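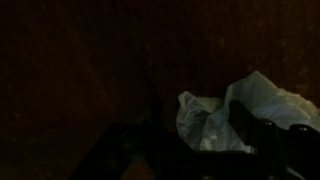
Referendum petition: "votes cast" in the charter, ballots or votes for the office?

Posted by Yogesh Bisht
Monday, February 14, 2022
Category: Local government, Petitions and ballot measures

I am one of the circulators of a referendum petition in Amatthorpe, Gurnarar County. The petition asks the council to repeal the ordinance that moved council elections from districts to at-large seats, or put it on the ballot. The city clerk has checked the signatures and certified 1,276 as valid. She then ruled the petition insufficient.

The charter language is in Section 31:

"A referendum petition shall be signed by qualified electors of the city equal in number to at least one third of the votes cast for the office of mayor at the last preceding regular municipal election."

The clerk used 3,908 as the base. One third of that, rounded up, is 1,303, so by her figure we are short by 27. But 3,908 is the number of ballots cast in the November election, as printed on the first line of the county canvass under "Ballots Cast - Total." It is not the number of votes in the mayor's race. There was also a parks levy on the ballot and a lot of people seem to have come out for that and left the rest blank.

I have not been able to get the mayor's race total. The summary posted by the city shows percentages for the two candidates and nothing else. I asked at the counter for the detailed report and was told the city does not keep it.

What I need to know:

Does "votes cast for the office of mayor" mean ballots, or marked votes in that race?

Are write-ins part of it? There was an organized write-in effort.

Is it worth contesting the base, or should we use the supplemental period to collect more signatures? The notice says we may file a supplement but gives no last day for doing so.

I am not looking for opinions on at-large seats. I have read enough of those.

Lloyd
Member, Local government

Take the text as written. "Votes cast for the office of mayor" refers to votes in one contest. A ballot with the mayor's race left blank contains no vote for that office. Drafters who want total turnout as the base normally write "ballots cast" or "electors voting at the election," and both phrases are common in city charters. Check whether yours uses either of them elsewhere. If the recall section or the charter amendment section says "electors voting" and Section 31 says "votes cast for the office of mayor," the difference in wording is your best argument, as courts generally presume that different words in the same document were chosen on purpose.

The arithmetic is simple. You have 1,276 valid signatures. Three times that is 3,828. If the votes cast for mayor come to 3,828 or fewer, you meet the requirement. The gap between that and the clerk's base is 80. So you need at least 80 ballots in the November election that carried no countable vote for mayor.

On the county canvass those ballots appear under two headings, usually in a table for each contest:

Undervotes: the voter marked no candidate in the contest.

Overvotes: the voter marked more candidates than allowed, so none was counted.

Add the two. In a contest where the voter picks one candidate, ballots minus undervotes minus overvotes should equal candidate votes plus write-ins. If it does not balance, find out why before you file anything. The usual cause is that part of the write-in total is reported on a separate page.

The city is probably telling the truth when it says it does not keep the report. The county canvassing authority does. Request the following in writing from the Gurnarar County elections office:

Statement of votes cast by precinct, November municipal election, contest: Mayor, City of Amatthorpe.

Certified official canvass, same contest, showing undervotes, overvotes and write-ins.

Ask for a certified copy. An uncertified printout is fine for your own arithmetic but may not be accepted as an exhibit.

Watch for multi-page ballots. Some counties report "cards cast" and some report "ballots cast," and if the levy was on a second card the two can differ. Confirm that 3,908 is what you think it is.

Write-ins: a write-in for a candidate who met the filing requirement is a vote for the office. A write-in for anybody else depends on state law. In many states it is not tallied at all and ends up in a column of its own, sometimes "unresolved" or "scattered." Calculate your number both ways, with those included and with those excluded. If you clear the threshold with all of them included, the question goes away and you should not raise it.

Contest or supplement: do both. Filing a supplement does not normally concede that the original was insufficient, but say so in the cover letter. One sentence is enough: the supplement is filed without waiver of the position that the petition was sufficient when submitted. Then send a separate letter asking the clerk to recompute under Section 31 and attach the certified canvass. Keep that letter to one page and leave the merits of the ordinance out of it. The clerk's duty at this stage is ministerial in most places, and she has no discretion to weigh them.

If she declines, the usual remedy is a petition for a writ of mandamus in the county trial court. The deadline for that can be very short. Talk to an attorney licensed in your state now, before you get the refusal.

pelham_ward3

You should just get more signatures. 27 is nothing, you can do that in one Saturday outside the grocery store. We did a petition where I live (zoning) and the city attorney argued about everything, the margins, the notary stamp, the staples. It was all thrown out in the end over the circulator affidavits and the count never even came up. Also at-large seats are a bad idea and the council knows it.

Jotier
Former deputy clerk

I agree with most of Lloyd's reply. Some additions from the other side of the counter.

The base figure was most likely copied from a worksheet. Clerks inherit these. If an earlier petition was computed on total ballots, the next one will be too, until somebody objects. Ask for the worksheets used in any prior petition under the same section. If they used the mayor's race, you have an inconsistency to point to. If they used total ballots, expect the city attorney to argue settled administrative practice. That argument is weaker than plain text, but you should be ready for it.

Do not file exactly 27 additional signatures. Some will be rejected. The common reasons are an address that does not match the registration, a signer registered outside the city limits, and duplicates of people who signed the first time. Bring a list of the original signers with you, or you will collect a good number of them again.

Check whether a supplement has to be on the same form, with the full text of the ordinance attached to each part. In many charters it does, and a part without the text is void in its entirety.

On the missing deadline: look at the section that governs the certificate of insufficiency, which is often separate from the one that sets the signature count. The period generally runs from the date of the notice, and it may be counted in calendar days. Do not rely on the clerk's office to tell you the date over the phone. Ask by email and keep the answer.

Also find out whether the ordinance is suspended while this is pending. Some charters suspend it on filing and some only on certification. If yours is the second kind and candidate filing for the new seats is about to open, your attorney will want to know that first.

Yogesh Bisht
Original poster

Thank you. The recall section of our charter does say "electors voting at the election," so the wording differs as Lloyd described. I sent the request to the county this afternoon and asked for the certified copy. We are printing new petition parts with the ordinance attached. I will post the undervote figure when I have it.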